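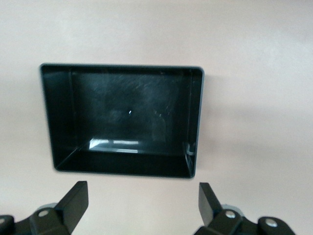
Teun Van Dijk
Member, bench automation

Is the Puka gripper really better than the Okis on shiny black trays? The sales sheet says so. I'm not convinced. With the wrist camera looking almost straight down, glare on the tray floor is still the brightest thing in there, and that's before either set of fingers touches anything. I ran 54 picks with each and the Okis missed 4, the Puka 7.

2 answers

Clokilden
Those numbers are too close to call. Run 359 and ask again. Also, you're mixing two problems – glare is a camera matter, and new fingers won't fix it. Move your light first, keep the same controller and the same start pose, then compare. I'd want to see where the misses happened too.

Maes
had the Puka, sent it back in November. fine I guess? pads wore fast. never tried black trays though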